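Prukata Community Help > Events and Catering > Drinks

Hot drinks for a village hall afternoon, how much of everything??

Posted by judholm_jen

Hi all, first time doing this so bear with me. I've said I'll run the teas at the Judholm summer afternoon in August, doors open 2pm. The person who used to do it has moved away and left me a carrier bag of receipts and no notes. Last year they bought 400 paper cups and there are still nearly 200 in the cupboard, so either it was a quiet one or she over ordered.

There's one urn, it's an old Eide one and takes an age to boil. Kitchen is tiny with a single hatch. Do I need to buy more cups? Do people even want tea in August? And how do I stop the queue going right round the hall, that was the main moan last time apparently.

Also do I do saucers or is that daft with paper. Thanks in advance x

Obaidul Chowdhury

Did these for years at Mulloswood, bigger do than yours by the sound of it. Don't buy more cups yet. Going by your receipts you got through a bit over 200 last year, so one more sleeve or two and you're covered. Check the old ones first though, cupboard damp makes the rims go soft and they leak at the seam.

Tea yes, always, even in a heatwave. Coffee less so. Squash for the kids goes faster than you'd think.

The queue is your real problem. What worked for us, in order:

1. Fill the urn and switch on well before doors. Old ones are slow, and if you top up with cold halfway through you've lost it for ages. Keep a kettle going on the side just for topping up.

2. Get the drinks out of the kitchen. Hatch is fine for cakes. Put a plain table out in the hall for cups, with space between them so people can pick one up without knocking the next.
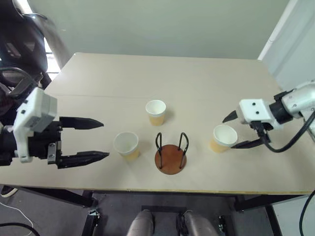

Paper cups on a beige table.

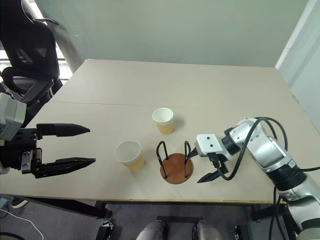

3. Milk and sugar on a seperate table, further along. This is the big one. Everyone stops to stir, and if they stop in front of the teapot thats your queue.

4. Big teapots, two on the go, one brewing while the other pours. Don't do bags in cups, you'll be fishing them out all afternoon.

5. Bin right by the door, and another by the milk. Line them double, tea dregs go straight through.

Saucers no. Bit of kitchen roll under the pots.

Oh and take the money before they get the drink. Bowl of change at the start of the line, flat price, nothing with pennies in it.

tansy_and_co

Agree with most of that but dont faff with teapots if you've only got one helper. We do bags in a big jug and ladle it, sounds grim, tastes fine.

Oat milk, get one carton at least. Someone will ask.

Also descale the urn NOW, not the night before. Ours took 8 goes with the vinegar and still had bits floating.

no_more_raffles

just do cans

judholm_jen

Thank you!! Milk table is such an obvious thing and I'd never have thought of it. Had a look at the old cups and one sleeve has gone a bit wavy so binning that. Off to find the vinegar.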